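**Arm stutters just before it lets go of the marker over the cup**

Posted 4/6/22 in Findside Help > Control and planning

I'm having a brilliant time with our arm, but one thing has me beaten. The task is simple: carry a marker over to a plastic cup on a round table and drop it in. The planner is Flullden, the control loop runs at 250 Hz, and the cup position comes from Kekum, our depth-based pose estimator.

The long move across the table is lovely and smooth. Then, in the last bit above the cup, the gripper starts twitching sideways, a few millimetres each way, and sometimes it settles and sometimes it gives up with "goal tolerance violated".

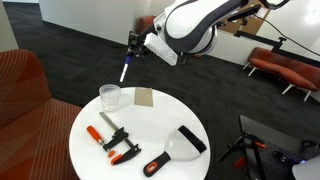
I've already lowered the speed limit and it made no difference at all. I also swapped the cup for a dark mug as a test and the twitching nearly went away, which I found fascinating! Does that point to perception, or am I fooling myself? I'd rather not keep the mug, as the cup is part of the task we're comparing against.

**azar_tinkerer**

You're not fooling yourself, it's a great clue. Depth sensors hate clear plastic. Some of the light goes straight through, so your estimate jumps between the near wall, the far wall and the table behind. If Flullden is taking every new estimate as a fresh goal, the arm chases the noise.

Try this:

- Log the cup position for 24 seconds with the arm parked, and plot x and y. I'd bet on two or three clumps.
- Take the median of the last 21 estimates and throw away anything further out than your tolerance.
- Freeze the goal once the gripper is within 6 cm. The cup isn't going anywhere.

The freeze alone fixed it for me. My setting was `goal_update: latch` — check the name in your version, mine is old.

One more thing: do you mask the arm out of the depth image? The gripper and the marker get very close to the rim, and if those points end up in the cup cluster, the centre gets dragged towards them.

**slowloop**

could be gains. turn down P on the wrist joint and see

**the original poster**

Logged it with the arm parked and got two clumps, clear as day! Median plus latch is in and the twitch has gone. Left the gains alone. I wasn't masking the marker, only the arm links, so that's my next job — does anyone attach the held object to the robot model for this, or do you just pad the gripper mesh?

**azar_tinkerer**

Attach it. Padding works until you pick up something longer.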